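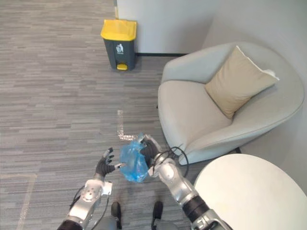

Shared Lounge, Wolach Building: Housekeeping Gallery

The lounge on the ground floor of the Wolach Building is open to all staff and visiting partners of Tandico and Purnero. This page records the furnishings and the daily care of the room. The lounge measures 100 square meters and was refurnished in August.

Waste collection
Bins are emptied each weekday at 4 p.m. and fitted with a fresh bag. Filled bags are tied and taken to the collection point beside Room 18.

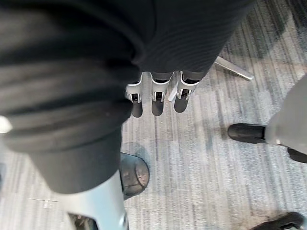 Floor care
The carpet is vacuumed every evening and shampooed twice a year – the next cleaning falls on a Saturday, when the lounge will be closed. Seating is moved aside by hand and returned to its place afterward. Polished metal, such as the silver bar seen low over the carpet, is wiped with a dry cloth only.

Requests for additional bags or reports of stains may be made to the Building Services desk, extension 761.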